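Item 3. Accessories stall, stock and display

D. Mujić reported on the stock check done on Friday at the Feltham unit. The bead bracelets from Trokunen are complete. Hair ties from Munshi are 24 short of the order; G. Donati to query the delivery note. Bracelets are elastic, one size, and no size labels will be printed.

Item 4. Table layout

The plain grey cover is withdrawn. The floral cloth was agreed for both tables, to be pinned at the back edge only. Tables to be set 30 cm from the wall. Loose tags are to be removed before anything goes out.

Storage of small pieces was discussed. Bows and tassels have been getting mixed in with the bracelets and are to be kept in the patterned box, lid off. Bracelets lie flat on the cloth in front of it – not stacked, not hung. Charms face up where possible.

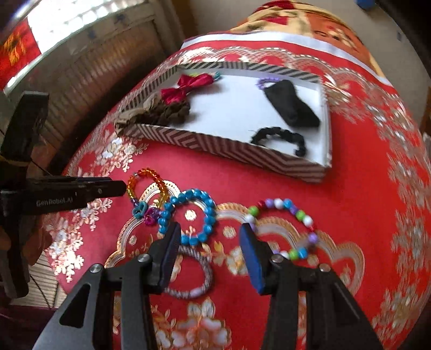
Fabric hair ties go nearest the customer side, in a single row. D. Mujić asked whether the faceted beads should be kept apart from the round ones. Not agreed; carried to the February meeting.

Item 5. Price cards

Card stock from Trandard, 38 sheets in hand. No further order needed. G. Donati to cut and letter the cards.

Item 6. Any other business

Stock sheet 1199 to be reissued with the corrected hair tie figure.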